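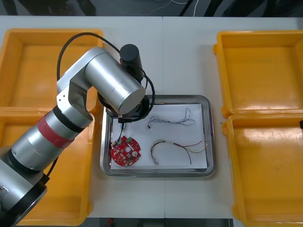 Sorting and return of small components: revised bench layout at Linham

Issued Wednesday, February 12, 2020

Departments that borrow from the teaching parts store at Linham are advised that the new bench layout for sorting and returning small components is now in use at all work tables in the Kelavden Building. It replaces the arrangement of cardboard trays and relabelled food containers that had grown up over several years, and it applies to staff and students alike. Borrowers in the Schumacher Wing will move to the same layout in July, when the furniture there is replaced.

The store issued over 1,000 component kits during the last teaching year. Most came back. A good many came back incomplete, or with the parts of one kit mixed into another, and the time spent putting them right was considerable. The store's annual return noted that small boards, short leads and connectors made up the greater part of what could not be matched to a kit at year's end. The layout described in this item was adopted after a trial in second semester.

The table

Each work table is laid out in the same way. A rectangular stainless steel tray sits in the centre, with a sheet of white paper lying flat inside it. Four open yellow plastic bins flank the tray, two on the left and two on the right. Nothing else belongs on the table while a kit is being sorted. Bags, drink bottles, notebooks and laptops should go on the side bench or the hooks by the door, and borrowers are asked to observe this even when the room is quiet.

Borrowers who prefer to work standing may do so. The tables are fixed in height and should not be raised on blocks. Several members of the teaching staff have requested adjustable tables for the Schumacher Wing, and that request has been passed on with the furniture order.

The tray and its paper

The tray is the only place where a part should be examined. Its raised, rounded rims will stop a small item from rolling on to the floor, and the white paper makes a dark wire or a small board a good deal easier to find than it is against bare steel. A round red circuit board, for example, shows up at once on paper, while a thin dark lead laid directly on reflective metal can be missed by a careful person in good light.

The paper should cover most of the floor of the tray. It need not fit exactly, and a narrow band of metal showing around the edges is acceptable. Sheets should be changed at the start of each session and whenever they become creased or marked. Plain white copy paper is supplied in the drawer beneath the side bench. Lined, coloured or printed sheets should not be used, and borrowers who have been turning over old handouts for the purpose are asked to stop, as print on the reverse shows through and small markings on components become difficult to read.

Parts are to be placed on the paper a few at a time. The trial found that two or three items was a comfortable number, and that tipping a whole kit into the tray at once undid most of the benefit. Where a board has a wire attached, the two should be set down together and left together until the borrower has checked the kit list. Connectors are not to be pulled apart simply to make a set of parts lie flat.

The store holds 80 trays, which is enough for every table in the building with a reserve for cleaning. Trays should be wiped with a soft damp cloth and dried before they are stacked. Abrasive pads leave scratches in which fine metal clippings lodge, and a number of trays have already had to be withdrawn from bench use for that reason. They have been kept for gluing and painting work and are stamped on the underside.

The bins

The four bins have fixed purposes, and these are the same at every table. Labels have been ordered but have not yet arrived. In the meantime, a card showing the positions is fixed to the wall beside each row of tables.

Rear left: complete items ready to go back into a kit.

Front left: leads, cables and loose connectors.

Rear right: boards and modules without a kit number.

Front right: damaged parts and parts that the borrower cannot identify.

The rear left bin is the one most often misused. An item should go into it only when it has been checked against the kit list and found to be whole. A board that is missing its lead is an incomplete item, even where the board itself is sound, and it should go to the rear right bin with a note. The store staff will match it with a lead from stock.

Leads placed in the front left bin should be loosely coiled and held with a paper tie. Tight winding around the fingers is discouraged. It strains the join at the connector, where most failures occur, and a lead that fails in this way can seldom be repaired economically. Rubber bands should not be used at all. They perish in the bin over summer and leave a residue on the insulation.

Nothing in the front right bin will be charged to a borrower. The store wishes to be clear on this point, as there has been some reluctance to declare damage and a number of faulty boards have been found quietly returned to sound kits. A damaged part that is declared costs the store the price of the part. One that is hidden costs the next class a good portion of its lesson.

Bins are not to be stacked inside one another while they contain parts, and they are not to be carried between tables. When a bin is more than half full it should be taken to the counter and exchanged for an empty one.

Recording returns

All kits are now recorded in Bunus, the register used by the other Linham stores. The paper ledger at the counter was closed at the end of last year and may be consulted on request. Departments that still hold kits issued under the ledger should bring them to the counter with the original slip, if it can be found. Where the slip is lost, the kit number inside the lid is sufficient.

A return is entered in Bunus once the kit has been sorted at a table, and not before. Kits left on the counter unsorted will be held on the shelf marked Pending and will continue to show against the borrower's department. Tutors who return kits on behalf of a class may find it convenient to reserve a row of tables for the last part of the session. Reservations are made at the counter and may be made up to 2 weeks ahead.

The following should be entered for each kit: the kit number, the borrowing department, the number of items placed in each of the right-hand bins, and any lead or connector substituted during the loan. Substitutions are permitted provided that they are declared. It has been the practice in some classes to swap a failed lead for one from a neighbouring kit – sensible enough at the time – but without a record the shortage simply moves along the shelf.

Ordering and replacement stock

Replacement leads have been bought in a single lot of 1,000, which should be sufficient for the coming year across all departments. They will be issued from the counter only. Departments are asked not to place separate orders for leads of the same type, and to send any surplus they already hold to the Kelavden counter so that it can be tested and added to stock.

Replacement boards are ordered as required. Requests should state the colour and shape of the board as well as any number printed on it, as several boards of quite different function are sold in nearly identical packaging. If a sample is available, it should accompany the request in a small bag. Bags are kept next to the paper ties.

Requests for additional yellow bins have been received from the print room and the textiles studio. The store is pleased that the bins have been found useful, but they were purchased for the component tables and cannot be lent. The supplier's details are available at the counter for any department wishing to buy its own. A different colour would be appreciated.

Leaving the table

At the end of a session the tray should be empty, the used paper placed in the recycling box, and the four bins returned to their positions on either side of the tray. Borrowers should run a hand lightly over the table surface and look beneath it before leaving. Small connectors found on the floor should go in the front left bin of the nearest table, whether or not they came from the kit in hand.

Classes using the room after hours should leave the counter shutter down and place sorted kits in the return cupboard, with the Bunus entry completed by noon on the next working day. The cupboard key is held at the Kelavden front desk and must be signed for.

Comments on the layout may be left in the box at the counter until the end of first semester. Suggestions received during the trial have already led to the leads bin being moved from the rear to the front of the table, where it is easier to reach. Departments in the Schumacher Wing that wish to see the arrangement before July are welcome to visit during counter hours and should ask for a copy of the position card while they are there.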